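Moving the Wostitz archive off the old CMS

The static export of the Wostitz site finished in June. The old install held 863 articles, and every one had to keep its address, because the museum prints short links on its wall labels and can't reprint them.

I wrote the redirect map by hand for the top-level sections and generated the rest from the database dump. The generator failed on 113 rows. Most had a trailing space in the slug field, which the old CMS trimmed at render time and the new one, Skalteo, does not. A few had two slugs for the same article, one per language, with no marker for which came first. I sorted those by creation date and took the older one.

Image handling was slower. Skalteo builds 4 sizes per upload and stores them next to the original, so the media folder grew well past the quota on the shared host. I turned off 2 of the sizes, purged the folder and ran the import again overnight.

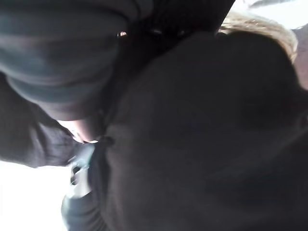
Chelsea Bramwell wrote in to ask why the redirects weren't left in the server config, as she had done on her own move to Plokero. Her point was that a lookup inside the application costs a database query on every miss, and crawlers miss a lot.

She's right about the cost. The host doesn't give me access to the server config, only to a per-folder override file, and that gets read on every request as well. I measured both, and the application lookup was faster once the map was cached.

Still open: the search index drops the dotless ı, so a query for Tatlı returns nothing – the stored form and the typed form are folded differently. I've set both to use the same folding table and will reindex once the editors are out of the system, after 11 p.m.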